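Interior brick wall

An interior brick wall is a wall face inside a building on which the masonry is left without plaster, paneling or wallboard. The term covers load-bearing walls stripped of an earlier finish, walls built to be left bare, and thin brick facings fixed to another backing. It is used in homes, workshops, cafes and offices.

Construction

In a single-thickness wall the bricks are usually laid in running bond, with each vertical joint centered over the brick below. Thicker walls may show headers, the short ends of bricks that tie the outer and inner faces together. Joints on interior faces are commonly finished flush or slightly concave. Raked joints give deeper shadow lines but collect dust -- a drawback where food is prepared or fine work is done.

Thin brick facings are set in adhesive and pointed afterward. The Raudsepp pattern, named for the brickworks that first sold it, uses slips 12 mm thick with matching corner pieces, so that the facing reads as full brick at the end of a wall. 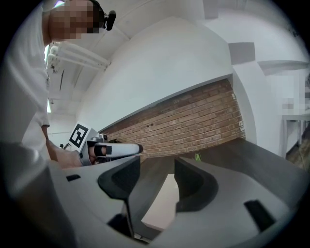
Cleaning is done dry where possible, with a soft brush or a vacuum cleaner. Water drives dirt into porous brick and can bring soluble salts to the surface, where they form a white deposit called efflorescence. Light deposits are brushed off once the wall is dry; repeated deposits point to a source of moisture that should be found before any sealer is applied.

Furniture and fittings

Tables and benches are normally set a short distance from the face to prevent scraping. Shelf brackets are anchored in the brick or in the joint, depending on the load and the condition of the mortar. Joint fixings leave the brick undamaged and can be repointed later. In old lime mortar they hold poorly.

Examples

The former Unora mill in Gralgate has 29 rooms with bare brick on at least one side. At the Drastwood workshops, work tables 600 mm deep stand along the brick partition walls, and the lower courses carry a clear breathable sealer to a height of 1000 mm. The upper courses are untreated.

See also: Brick bond; Efflorescence; Repointing; Thin brick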